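Section 4: The bench bin

Contents of this section
4.1 Choosing the table
4.2 Placing the bin
4.3 The slanted panel
4.4 Loading and taking out
4.5 Wear inside the bin
4.6 Cleaning
4.7 Repainting the panel
4.8 Storage
4.9 Faults and what to do

This section covers the large grey Sollov bin when it is used on a table for mixed small goods. For the floor-standing version with wheels, see Section 5. The order number for the bin without a panel is 2755. The panel is ordered separately and comes with one coat of white paint.

4.1 Choosing the table

The bin is 105 cm long on the outside at the rim. Its walls slope, so the base takes up less of the table than the rim does. Measure at the rim when you work out how much space you need.

1. Use a table with a flat top and four legs that all touch the floor. A trestle table will do if it is locked open.
2. Check that the tabletop is longer than the base of the bin. The rim may overhang slightly, but the base must not.
3. On carpet, let the table stand for a day with the bin on it, then check it again with a spirit level. Thick carpet settles under the legs.
4. If the tabletop is oiled or waxed wood, wipe it dry before you put the bin down. The bin will slide on fresh wax.

Note: A bare wooden top is fine. If you want to keep it free of marks, put a sheet of thin card under the bin and trim it to the size of the base. Do not use a cloth. It creeps, and it ends up bunched under one corner.

4.2 Placing the bin

The empty bin can be moved by one person, but it is awkward because of its width. Two people find it easier to get through a doorway.

1. Empty the bin completely. Take the panel out if it is fitted.
2. Lift by the long sides, with your hands under the rim. Do not lift by one corner.
3. Set one long edge of the base down first, then lower the other.
4. Turn the bin so that the panel side faces away from where you stand. You will then see the white face of the panel when you look in.
5. Push gently on each corner in turn. If the bin rocks, look for grit under the base before you blame the table.

Caution: Never drag a loaded bin across a table. Small stones caught under the base will score the wood, and the load shifts towards the far wall and can tip it.

If people stand at the table for long periods, the rim should come no higher than the elbow of the shortest person. With a 41 cm bin this usually means a low table. At the packing room in Lollolholm the table legs were sawn down, and that has worked well, but ask whoever owns the table first.

4.3 The slanted panel

The panel leans against the inside of the far wall and runs down to the floor of the bin. It lets goods slide down to where they can be reached, and it stops small things from standing on end against the wall.

To fit the panel:

1. Sweep out the bin.
2. Hold the panel with the painted side towards you.
3. Lower the bottom edge to the floor of the bin, well away from the wall.
4. Let the top edge lean back until it rests on the wall. It will not reach the rim, and a strip of plain grey wall stays uncovered over it.
5. Press along the bottom edge with the flat of your hand. It should sit evenly, with no gap at either end.

To take it out, lift the top edge towards you and then raise the whole panel straight up. If it sticks, something has worked its way in behind it. Do not lever it with a screwdriver — the edge of the paint will come off in a strip. Reach down from one end and free whatever is there.

Note: The panel is cut narrower than the bin on purpose. Some people pack the gaps with foam. This is allowed, but the foam must come out when you clean.

4.4 Loading and taking out

1. Put heavy or hard goods in first, by hand, and set them down on the floor of the bin.
2. Add lighter goods on top.
3. Stop when the load reaches the top of the panel. Anything higher tends to roll over the edge.
4. Spread the goods so that they do not all lie at the foot of the slope.

The load limit is 18 kg, spread evenly. The limit is set by the panel and applies whatever the table will carry.

When taking things out, work from the top down and from the near wall towards the panel. Reaching under a pile to get at one item brings the rest down the slope, sometimes quite fast. Soft goods do no harm. Tins and jars chip the paint and each other.

Caution: Do not put open bottles, uncapped pens or blades in the bin. Anything long and thin should lie flat along the bin and not across the slope.

Keep the holes in the floor of the bin free. Small washers and pen tops like to settle in them. If you store very small goods, put them in a tray first and put the tray in the bin.

4.5 Wear inside the bin

A bin in daily use will not stay clean-looking for long. Grey hides a fair amount, and the panel shows the rest.
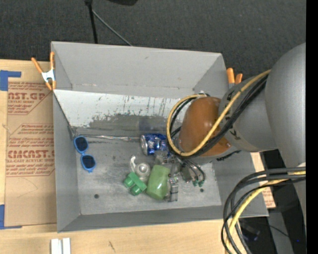 Grethe Kvaran

Chipped and worn paint on the panel, with thin dark drips down the white, is a matter of appearance. So is a bare dark grey patch low down on it. The same goes for scratches and smudges on the floor of the bin and a scuff on the far wall. A bin in this state can stay in use for dry goods such as toys, tools and packaged items.

Look the bin over on the first Wednesday of the month, when it has been emptied for cleaning. Check the following:

- The rim, for cracks. Run a dry finger along it slowly.
- The corners, inside and out. A split normally begins in a corner where two sloping walls meet.
- The panel, for loose flakes of paint. Flakes that lift under a fingernail must be scraped off before the bin is filled again.
- The bottom edge of the panel, for swelling.
- The floor of the bin, for scratches deep enough to catch a cloth.

Take the bin out of use if you find a crack in the rim or a corner. Tape is not a repair. A bin with loose paint must not be used for unwrapped food, nor for things that small children put in their mouths.

4.6 Cleaning

You will need a soft brush, two cloths, a bucket of warm water and a little washing-up liquid.

1. Empty the bin and remove the panel.
2. Brush the dust into one corner and lift it out with a damp cloth. Do not tip the bin over on the table.
3. Wash the walls from the rim downwards, then the floor.
4. Clear the holes with a cotton bud. Put an old towel underneath if the bin is staying on the table, as water will find its way through.
5. Wipe the panel with a cloth that has been well wrung out. Do not soak it.
6. Dry everything with the second cloth and leave the panel standing on its long edge until the paint no longer feels cool.

Scuffs from rubber often come off with a pencil eraser. Old drips on the paint generally do not, and rubbing at them takes the paint away with the mark. Leave them until the panel is next repainted.

Caution: No scouring powder, no wire wool and no solvent. Pevamix cleaning paste is suitable for the grey walls but dulls the white paint.

4.7 Repainting the panel

Repaint when you want the panel to look white again, or when you can no longer pick out pale goods against it. Sharada Pisharody's team at Thygesen does all of its panels together in August, when they can be left outside to dry.

1. Scrape off anything loose and sand the edges of the chips until you cannot feel a step.
2. Wipe off the dust and let the panel dry.
3. Prime the bare patches only.
4. Paint the whole face with a thin coat of matt white. Lay the panel flat, or the paint will run.
5. Leave it overnight and paint it again.
6. Wait three full days before it goes back in the bin. Paint that feels dry can still stick to plastic bags.

The back of the panel does not need paint, though one coat helps in a damp room.

4.8 Storage

Bins of the same size fit inside each other when the panels are out. Put a sheet of paper between them, or they will grip. Stand panels upright in a dry cupboard, face to face and back to back. Do not store a bin upside down with anything on its base.

4.9 Faults and what to do

The bin slides on the table: wipe the base and the tabletop, and see 4.1, step 4.

The panel slips down flat: the bottom edge has been set too far from the wall. Refit it as in 4.3.

Goods stick halfway down the slope: the paint is rough or tacky. Wash the panel first. If that makes no difference, sand lightly and repaint.

The bin rattles when something is put in: the panel is not sitting evenly, or there is grit below it.

A replacement panel does not fit: check the label on the back. Panels for the wheeled bin are the same height but wider — send it back unused and quote the order number of your bin.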